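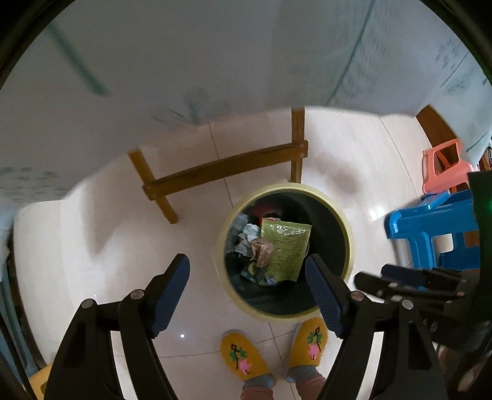 About Kosus Office Cleaning

We clean offices, clinics and a couple of dance studios in Wimton and out as far as Mastthorpe. Started in June with one van and two mops, back when the Ekpo building was still half let. Now up to 20 sites a week, most of them small. We like small.

What we do - floors, kitchens, restrooms, trash and recycling, inside windows. Carpets by arrangment. No outside windows above the first floor, sorry, try somebody with ladders.

How it works. You call, we walk the place with you, you get a price in writing within 5 working days. Same crew every visit wherever we can manage it. Evenings mostly, after 8, early mornings for the clinics. Keys are tagged with a number, never an address.

Supplies are included in the price. Hand soap and paper towels are extra, billed at the end of the month. If you have your own products you want used, leave them in the closet with a note and we'll use them.
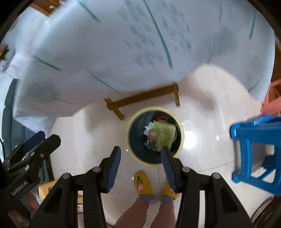 Do I have to sign a long contract?
It's month to month, and two weeks' notice ends it. Either side.

Our office is upstairs in the Ekpo building, suite 3238. Buzzer sticks a bit, press hard. Parking in back. Quotes by phone or just stop in - somebody is usualy at the desk until mid afternoon.

Page updated Sunday, September 10, 2023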